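Gretau Linen Reserve: second progress report to the Nitach Fund
By Radek Hrnčiar, project lead
December 19, 2025
Last updated 16:40
3 comments | 0 shares

Period covered

The report runs from the start of the grant in May to the close of sorting for the winter. It covers intake, inspection, folding and storage at the Gretau workroom. The Astport store is dealt with only where stock has moved between the two. Spending is set out in the separate finance sheet, which Iveta Kubíček has already sent.

Position against target

The agreement sets a target of 3,000 pieces of household textile inspected, folded and shelved by the end of the grant. The figure at close of sorting is 2,437. A piece is one item after pairing, so a duvet cover with its two pillowcases counts as one, and a pillowcase that arrives alone also counts as one. This is the rule we used in the first report and it has not changed.

Pieces rejected at inspection are left out of the 2,437. They are weighed by the sack and go to the rag merchant. We did not keep a piece count for rejects in the first weeks, and the reject rate cannot be given for the whole period. From the new year the intake sheet will have a column for it.

The rate of work was uneven. Bedding moved quickly up to the end of summer and slowed once the remaining intake was mostly table linen, curtains and loose cloths of no standard size. We expect the target to be met within the grant, without an extension.

Intake and washing

All incoming stock is washed before it is handled in the workroom. Purba has done this on contract since the start. Turnaround has been good, with one exception in the autumn when a batch came back with the tags from two households mixed. Bianca Ghiță went through the batch by hand against the donors' own lists and placed most of it. The rest was entered as source unknown.

Purba has asked that we stop sending curtains with the header tape still in. The tape hooks catch on other items in the drum. We now remove hooks and tape at intake. This adds a step that was not in the original method and it takes longer than we would like on lined curtains.

Items with dye that may run are bagged apart and sent at the end of the week. There is no quick way to tell these by eye. We go by deep reds and dark blues, and by anything that looks unwashed.

The workroom

The room at Gretau was laid out again at the end of the summer. In the first layout the sorting area and the storage were on opposite sides of the doorway and finished stock was carried across the path of people coming in. Folding now takes place on the same side as the shelves, and incoming sacks stay by the door until somebody is free to open them.

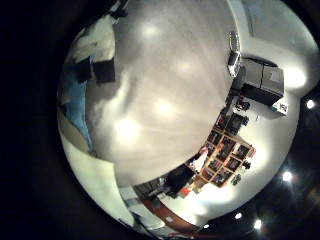
Loose stock is put on the open shelving by type and then by size, single before double. Cloths without a standard size are grouped by their longer edge. The compartments are deep enough for a double sheet folded to the house size, but a king-size sheet has to be turned once more, and the extra fold makes the stack lean. Janka Slanina has tried standing the large sheets on edge like files. Standing them on edge works while the compartment is full and fails as soon as a few are taken out. For the present the king-size stock is at Astport, where the shelves are wider.

Labels are the weak point of the present arrangement. We began with paper labels taped to the shelf edge. The tape lifted within weeks and labels were found in the wrong place more than once, which led to a full recheck of the pillowcases. Card holders have been ordered. Until they are fitted, the shelf plan pinned inside the cupboard door is the reference copy and should be followed where it differs from a label.

Folding method

The house fold is the same as in the first report: halves along the length, halves again, then thirds, with the closed edge facing out. It gives a packet that can be lifted with one hand and counted without being opened. Sheets and towels cause no difficulty. Fitted sheets are done by two people where possible, with the corners nested before the first fold.

Table linen has been harder. Many pieces are not square, either from shrinkage or from having been cut down at home, and a fold that starts from the hem carries the error through to the finished packet. Aurelio Ponce proposed starting from the centre line instead. We tested this on 400 pieces. The packets are more even and the stacks stand better. The cost is time at the start of each piece, when the cloth has to be laid out and the centre found. We have adopted it for table linen only and kept the old method for everything else.

There was some disagreement about whether to iron. The store at Astport would prefer ironed table linen and the borrowers have not asked for it. The present rule is that nothing is ironed unless the cloth cannot be laid flat enough to inspect. Radiators are not to be used for pressing.

Inspection and lighting

Inspection for faults is the stage where most of the remaining quality problems arise. A check of shelved stock in the autumn found pieces with faint staining and thin patches that should have been rejected or sent to mending. Nearly all were pale: white, cream, or washed-out blue. Darker stock passed the same check with very few errors, and the people doing the work were the same in both cases, so we looked at the light.

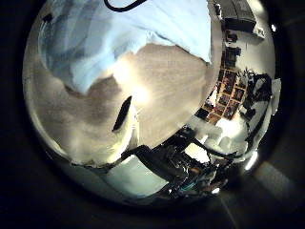 Pale cloth is graded on colour as well as on wear, and the grader needs to see the whole piece under the same conditions. A faded area and a shaded area look alike at a glance, and creasing makes the comparison worse. The light blue cloth lying crumpled on the tabletop shows the difficulty well: the right half is almost white-blue and fairly smooth, the left half is a darker grey-blue with soft folds, and from that view alone it would be hard to say how much of the difference belongs to the cloth. There are also two bright glare spots near the middle of the table, the upper one touching the hem, with a broad soft shadow over the tabletop to the left. A thin patch at the hem could easily be missed there. The hem line is irregular too, with one rounded fold drooping and a notch showing bare table, so edge faults need the cloth opened out fully before anything is recorded.

Three changes follow from this. Grading will be done only on cloth that has been opened flat and smoothed by hand from the middle. Every pale piece will be turned end for end and looked at a second time — a true change of colour moves with the cloth and a shadow does not. A matt cover will be tried on the table to cut the glare. The first two are already in use. The cover has yet to be chosen, and it must be something that can be wiped down and does not shed fibres on to the stock.

We have considered buying a light box for checking thin areas. Bianca Ghiță borrowed one for an afternoon and found it useful for sheets and of little use for anything with a woven pattern. We do not propose to spend grant money on it at this stage. Holding the cloth up to the window gives much the same result on a clear day.

Mending

Mending is outside the target but takes up room and time and should be reported. Small holes and open hems are repaired on site. Anything that needs a machine is held back for the monthly session. The backlog grew through the autumn and is now the largest single group of unshelved stock. Janka Slanina has sorted it by type of repair, which at least allows hems to be done together with one thread on the machine.

We suggest a cut-off. A piece that has waited through two machine sessions without being chosen would go to rags. The Fund's view on this would be welcome before it is brought in, as the agreement speaks of "recovered" textiles and does not define the word.

Stock records

The record sheet was simplified in the autumn. Fibre content has been dropped, as most pieces have lost their care label and the entries were guesswork. Size, type, colour group and shelf remain. Colour group now has a separate entry for pale blue, which had been split between white and blue according to who was filling in the sheet. Earlier entries have been corrected where the piece was still on the shelf. Those already lent out will be corrected on return.

The Gretau and Astport sheets are still kept apart and matched by hand at the end of each month. Iveta Kubíček has asked for one shared sheet. The work is small but has to be done while no stock is moving.

Risks

The main risk to the target is the nature of the remaining intake, which is slow to fold and grade. The second is space for unmended stock. Washing capacity is not a concern at present volumes, provided the curtain rule is kept.

Work planned for the next period

Fit the card holders and retire the paper labels.
Choose and fit the table cover, then repeat the autumn check on pale stock only.
Clear the hems from the mending backlog.
Merge the two stock sheets.
Move single pillowcases to the lower compartments at Gretau.

The repeat check will use the same method as before, with pieces drawn from the shelves by someone who did not grade them. Results will go in the next report together with the reject column from the new intake sheet. Questions on the folding trial can go straight to Aurelio Ponce, who has the full notes.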